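Lovach Women's Football Club Signs Up for a Second Season in the Regional League

For immediate release, February

Hi everyone, Margaux Bailly here, club secretary and (on most match days) the person shouting loudest behind the goal. We're in for another year! Lovach Women's Football Club has confirmed its place in the regional league for next season, and I've been itching to send this out since the paperwork came back.

If you only know us from the cup run, let me fill you in. We joined the league last summer with a squad that had barely trained together, lost our opening match to Mandia by a score I'd rather not type out, and then went and beat Nondon away in the rain with a goal in stoppage time. I was hoarse until the middle of the following week. We finished the first half of the season in sixth, and we've stayed there or just above it ever since.

Now the news. Teun Lambrechts is staying on as head coach, and he's signed for two more years. He had an offer from a bigger club and I won't pretend I slept well while he thought it over. Teun wants us to press higher up the field and stop giving the ball away from our own throw-ins (anyone who saw the Mandia game will be nodding along). Preseason training starts a full month earlier than last year, with evening sessions at 6:30 on the back field.

We've also got a new goalkeeper! Shaohua Tang comes to us from Jiang, where she played 40 league matches and kept a clean sheet in the derby two seasons running. She trained with us through the winter, and our strikers have been complaining about her ever since, so I take that as a very good sign. Our captain, Zhuoran Dai, has agreed to carry on wearing the armband. Her knee is mending well and she expects to be back for the opening game.

Our last home match drew 205 people, the best gate we've ever had, and I'd love to see it beaten on opening day. The stand at Lovach Park holds roughly 900, so there's plenty of room for your cousins. Season tickets go on sale at the clubhouse from 9 a.m. on the first day of preseason, and under-16s get in free with an adult. We're keeping the away bus too, and seats for the Nondon trip always go fast, so put your name down early.
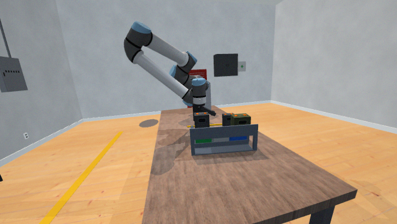
Anqi Kong wrote to us after the draft fixture list went up to say that three away games in a row in the fall is a lot to ask of a young squad, and that she'd gladly swap one of them for an earlier home date against Mandia. I'm with her on that one, and I've asked the league whether the Mandia match can be moved. They've promised an answer before the final list comes out.

Open tryouts are being held before preseason too. Bring shin guards, boots and something to drink, and get there by 10 a.m. so we can sign you in. You don't need league experience. Two of our regular starters walked in off the street last year, and one of them scored that winner at Nondon.

Press passes and interviews with Teun or Shaohua can be arranged through me at the clubhouse. Leave a message if I don't pick up and I'll call you back after training.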